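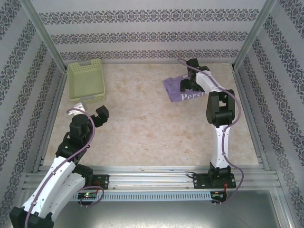
Mimoza Živković wrote in under my last review to say that the arms never matter as much as the recording software, and that she'd take a wobbly pair of arms with a decent replay screen over the other way round any day of the week. Well, Mimoza, I've had the Plarnix two-arm kit going since November and I've come most of the way over to your side, though it took me a while (and a fair bit of grumbling) to get there.

I'll start with the setup, which was lovely. Both arms bolt to one rail along the front of the workspace, and once they're on you're free to fiddle with everything else to your heart's content. I'd budgeted a whole weekend and was done by Saturday-lunch sort of time, with a cuppa in hand and only one screw left over. The manual is translated a bit oddly in places but the drawings are very good, so just follow those.

Then there's the recording itself. You guide the arms through the job, press the pedal, press it again when you're finished, and the software (it's called Vistis, and it comes with the kit) files the episode with whatever label you've set. My chosen job was picking up soft things and putting them in a basket, which sounds like nothing at all until you try doing it through a pair of grippers! Cloth folds up on itself, the sleeve you were after disappears under the hem, and you find yourself holding your breath like you're threading a needle. I kept 181 episodes out of my first 200, and most of the ones I threw away were my own fault for hesitating halfway.

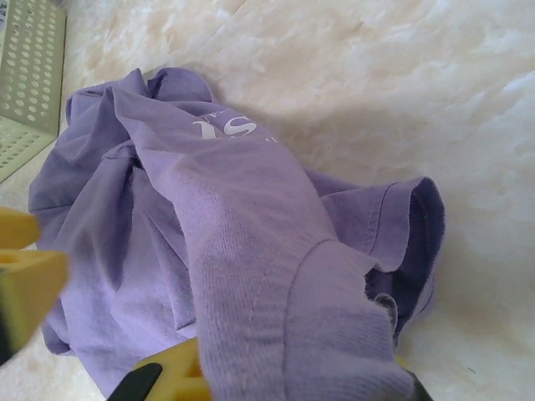

I do wish I'd varied things sooner. My early episodes all began with the cloth in much the same spot, and the first model I trained was hopeless once I shifted it a hand's width over. Juraj Trnka suggested changing the surface and the starting pile every so often, so I did, and by the time I had 274 good ones the next model was noticeably less fussed about where things began.

Now for the gripes. Vistis won't let you trim the start of an episode, only the end, so if you dither before the first grasp you're stuck with the dithering or you bin the lot. The pedal cord is far too short for anyone with a proper-height bench. And relabelling is one episode at a time, which is a real slog when you've spelled "basket" wrong since morning tea.

Would I buy it again? Yes, quite happily, and I'm aiming for 300 before I start on folding. If Plarnix ever sorts out the trimming I'll come back and add half a star. Four out of five for now.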